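Kitchen > Counters & Stone > Tips
2 min read

Marble Counter Tips from the Nedley Open Day

In September I went to the robot open day at Nedley. Part of it was a simulated kitchen demo with a black two-finger gripper holding a slim, pale piece upright over brown marble.
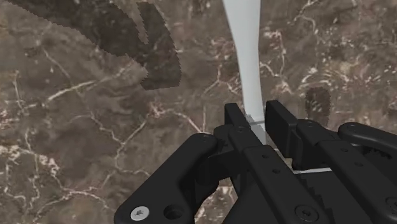
Holding tall, narrow things

Sandro D'Amico ran the demo and took questions for over 50 minutes. His advice works for hands too:

- Hold the thin part from both sides, then lift straight up.
- Set it down upright and let go slowly.
- Keep 5 inches clear all around - more near the edge.

Looking after veined stone

Deolinda Baptista has a stone shop in Banton and gave the counter talk.

- Wipe up lemon, vinegar and wine right away.
- Use dish soap and warm water, never a vinegar spray.
- Busy veining hides crumbs and etch marks. Check it with a flashlight held low.
- Test the sealer with a few drops of water. If the stone darkens, reseal.

Doors open at 9 next time, and parking is behind the hall.

504 shares | 9 comments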